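## Workshop tips: working beside the arm

These notes cover the handling cell at the Porkley workshop, where a Kodia arm took over rod placement in November. The bench staff who used to place rods by hand now set up, check and clear. Most of the tips come from that change of duties.

**Before start-up**

- Wipe the gripper fingers with a dry lint-free cloth. Solvent softens some printed plastics, so keep it off the jaws until you know what they're made of.
- Sort rods by diameter and colour at the rack. The arm doesn't feel a burr the way a thumb does, and a bad end will go straight through to the fixture.
- Check the T-slot fasteners for creep. Put a paint-pen line across each bolt head and bracket – a broken line shows movement at a glance.
- Dress loose wires away from the travel path and tie them at the bracket, leaving a small service loop.

**During the run**

- Stay outside the marked zone while the arm is live. Reaching in to straighten a rod was normal practice at the manual bench and is the hardest habit to lose.
- Log every stop, including the ones cleared in under a minute. The Steso sheet has a column for cause; "jam" on its own is no use to the next shift.
- Rotate the monitoring position every 2 hours. Watching is more tiring than placing, and attention drops well before anyone notices it.
- Inspect the jaw faces every 500 cycles and replace worn pads as a pair. Ours have lasted more than 1,000 cycles on smooth rod, less on ribbed.

**Skills and rostering**

The manual bench needed quick hands. The cell needs people who can read a fault code, re-teach a point and judge when a grip is marginal. Budget 38 hours of paid training per person, spread over several weeks, and keep one manual station set up. Staff who still place rods by hand now and then are better at spotting a poor pick.

Piece rates don't suit this work. Du, our sister shop, moved to a flat hourly rate with a maintenance allowance, and stoppages were reported more fully afterwards.

**Shutdown**

Park the arm, isolate the power and tag it. Hang the pendant on its hook with the cable coiled loosely – tight coils split the sheath at the strain relief.

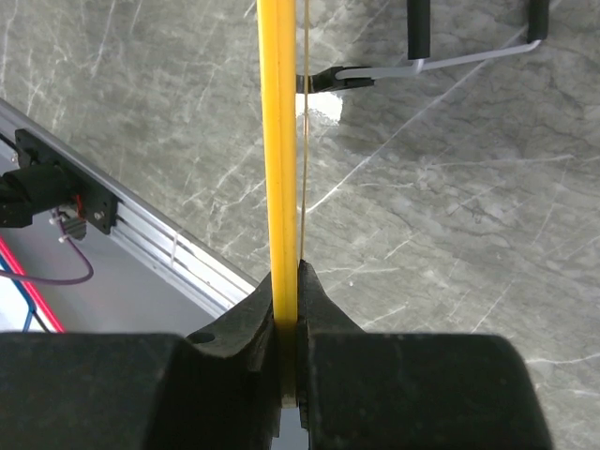 Leave the tag in place until the next operator has read the log and signed under the last entry.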